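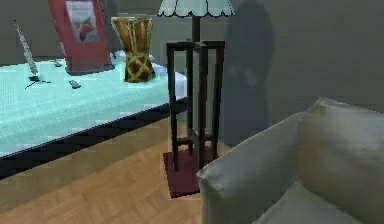
I have spent most of this December on the planner, and I still can't say I'm tired of it, though my eyes might disagree. The trouble is with thin things. Netia, our collision checker, is perfectly happy with a big soft armchair, but give it a floor lamp on a cage of dark posts, right off the corner of the table, and it starts guessing. Do you treat the cage as one solid box, or let the planner see the gaps between the posts? I went with the solid box for now – less clever, but I sleep better.

I set 2,000 start poses going before lunch and ate my soup at the desk, which I always promise myself I won't do. When I came back, 1,162 had found a path, and I was so pleased that I wrote to Hok-lam Pan straight away (he answered with one word, "Clearance?", and of course he was right to ask). So the afternoon went to raising the padding from 50 millimeters to 80 and starting all over again.

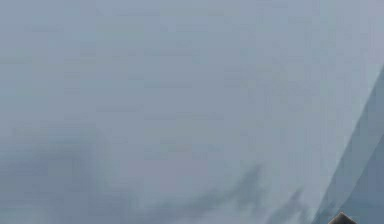

Ziltidton, late evening, December

Perception is the other half of my worries. A view with hardly anything in it but gray-blue haze gives the depth code nothing to hold on to, and I would much rather it told me so than handed over a confident number. I added a simple check for low texture and felt quite fond of it by the time the tea was gone. 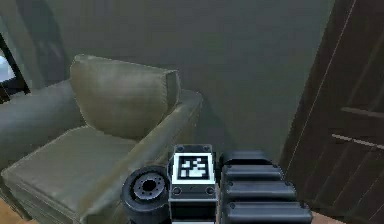
Tomorrow I want to go back to the wrist calibration, which I have been putting off for far too long. The square marker on the front of the housing is the piece I keep coming back to, with its blocky black-and-white pattern, and I'd like its offset written down in one file instead of three. Hok-lam wants the door in the collision map too, and I said yes before thinking about the hinge angle. Bed now!

Print this entry
E-mail this entry

Recent entries
Moving the logs over to Medeiros
Jernurik and the slow path smoother
Why Netia dislikes lampshades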